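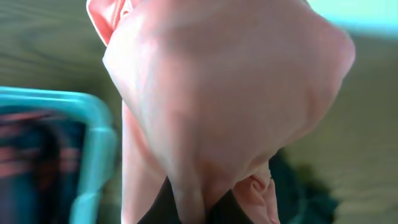
빨래 분류 작업 노트, 2025년 10월 7일

오늘 할 일은 바닥에 흩어진 옷을 집어서 통에 담는 작업. Nostley 쪽에서 계속 묻는 게 "그래서 집안일을 맡길 수 있느냐"인데, 지금까지 쌓인 기록으로는 답이 안 나와서 조건을 다시 정리하고 처음부터 돌렸음. 개기는 이번에 뺌. 집기, 옮기기, 놓기까지만.

조건
- 한 회차는 옷 한 무더기를 전부 통에 넣을 때까지. 제한 시간 600초.
- 무더기는 매번 사람이 손으로 헝클어 놓음. 같은 모양으로 재현하려고 하지 말 것. 지난번에 그러다가 시간만 버림.
- 얇은 것, 두꺼운 것, 무늬 있는 것을 섞음.
- 사람이 손대면 그 회차는 실패로 적음. 통을 살짝 밀어 준 것도 손댄 것으로 침.
- Givamix 설정은 지난주 저장본 그대로. 파지력만 따로 바꿈.

얇은 천
분홍색 천이 제일 까다로움. 얇고 표면에 약간 윤기가 있어서 손가락이 닿으면 천이 둥글게 부풀어 오르고, 손목 카메라 화면은 거의 분홍색으로 덮임. 이 상태에서는 옆에 있는 청록색 통이 구석만 보이고 테두리도 번져서 나옴. 통 위치를 손목 카메라만으로 다시 잡는 건 포기하는 게 맞다고 봄. 집기 직전에 본 통 위치를 기억해 두고 그대로 이동하는 방식으로 바꿨고, 바꾼 뒤로 통을 못 찾아 멈추는 일은 없어짐. 대신 통이 밀려 있으면 그대로 허공에 놓음. 바닥에 고정하면 해결되는데 실제 집에서 빨래통을 고정해 두고 쓰지는 않으니까 일단 그냥 둠.

집는 동작 자체는 예상보다 잘 됨. 천 가운데를 눌러서 집으면 대체로 잡힘. 밑단이나 접힌 가장자리를 노리는 쪽이 더 깔끔할 줄 알았는데 가장자리가 말려 있으면 깊이 값이 튀어서 손가락이 자꾸 위로 빗나감. 가장자리 우선 규칙은 당분간 꺼 둠.

파지력은 두 단계 올렸다가 한 단계 내림. 올린 값에서는 놓을 때 천이 손가락에 붙은 것처럼 딸려 올라옴. 벌리고 나서 손목을 짧게 한 번 터는 동작을 넣으니 대부분 떨어짐.

어두운 천
짙은 초록색 옷은 분홍색 천 밑에 일부가 깔리면 경계가 안 나옴. 그리퍼 손가락이 검은색이고 그 주변에 그림자가 지면 천인지 손가락인지 분할 결과가 섞임. 손가락 영역을 마스크로 미리 빼는 방법을 썼는데 손가락에 천이 감겨 있으면 천까지 같이 빠짐. 엘리나 프리에디티스(Elīna Priedītis)는 손가락에 밝은 색 테이프를 감자고 함. 간단해서 다음에 해 볼 것. 테이프 두께만큼 벌림 폭을 다시 재야 함.

통 안쪽도 비슷함. 남색에 가까운 어두운 천이 들어 있으면 얼마나 찼는지 추정이 안 됨. 붉은 줄무늬가 있는 천은 팔이 움직일 때 줄이 옆으로 번져서 여러 장으로 읽힘. 채움 정도는 팔이 멈춘 화면에서만 계산하도록 수정. 멈추는 시간이 추가되는 건 감수.

결과
오늘 50회 돌림. 끝까지 손 안 대고 제한 시간 안에 들어온 것 중 제일 빠른 회차가 283초. 같은 무더기를 내가 손으로 담아 보니 숨 몇 번 쉴 사이에 끝남. 비교하려고 잰 게 아니라서 초는 안 적었음.

실패한 회차에서 반복해서 나온 것:
- 두 장을 한꺼번에 집음. 분류가 목적이 아니면 문제가 안 되는데, 색깔별로 나누라고 하면 그 순간 실패.
- 통 테두리에 걸쳐 놓음. 반은 안, 반은 밖. 로봇은 완료로 보고함.
- 바닥 나뭇결을 주름으로 착각해서 맨바닥을 집으러 감. 조명을 위쪽에서 비스듬히 줄 때 심해짐.
- 마지막 한 장을 남기고 끝났다고 판단. 어두운 색일 때.

두 번째가 제일 곤란함. 사람이 와서 보면 바로 아는데 로그만 보면 성공이라서, 앞으로 판정은 로그로 하지 않고 회차마다 눈으로 확인해서 적기로 함. 예전 기록 중 로그 판정만 있는 건 표에서 따로 빼 둘 것. 2월 기록이 전부 여기에 해당함.

맡길 수 있느냐는 질문에 대해
Nostley에 보낼 답은 이렇게 적으려고 함. 바닥에 있는 옷을 통에 모으는 것까지는, 급하지 않고 나중에 사람이 한 번 둘러본다면 쓸 만함. 색이나 소재로 나누는 건 아직 안 됨. 얇은 천을 상하지 않게 다루는지도 모름. 오늘 본 범위에서는 올이 나가거나 늘어난 데가 없었지만 그걸 따로 검사하지는 않았음.

Tlapale 세탁실 쪽은 상황이 다름. 거기는 통 위치가 정해져 있고 조명도 일정해서 오늘 막힌 것의 절반은 애초에 안 생김. 대신 물량이 많아서 지금 속도로는 의미가 없음. 집은 느려도 되는데 환경이 제멋대로고, 작업장은 환경이 얌전한데 속도가 모자람. 둘 중 하나를 먼저 고르자는 얘기가 또 나왔고 결론은 안 남. 나는 집 쪽을 먼저 하자는 입장. 느린 걸 참아 주는 쪽이 데이터 모으기도 쉬움.

Jaden 쪽 팔에도 같은 설정을 올려 볼 수 있는지 물어봄. 손목 카메라 각도가 달라서 기억해 둔 통 위치를 쓰는 부분은 보정을 새로 해야 한다고 함. 나머지는 그대로 옮겨도 될 듯.

남은 일
- 손가락에 밝은 테이프. 벌림 폭 재측정.
- 위쪽 고정 카메라 2대로 통 위치를 계속 추적하는 안, 비용 확인.
- 놓은 뒤 테두리 위에 천이 걸렸는지 보는 확인 동작 추가. 팔을 뒤로 빼고 한 번 내려다보는 것만으로 될지.
- 두 장 집기: 들어 올린 뒤 무게로 구분이 되는지. 얇은 천 두 장과 두꺼운 천 한 장이 비슷하게 나올 것 같아서 기대는 안 함.
- 손목 터는 동작이 양말처럼 작은 것에도 괜찮은지. 날아갈 수 있음.
- 바닥에 무늬 없는 매트를 깔고 같은 조건으로 비교. 맨바닥 집기가 줄면 원인은 나뭇결로 확정.

오후에 손가락 패드 한쪽이 닳은 걸 발견해서 교체함. 오늘 마지막 몇 회차는 닳은 상태로 돌았을 수 있으니 표에 표시해 둠. 새 패드는 서랍 왼쪽 칸, 남은 게 얼마 없어서 주문 넣어야 함.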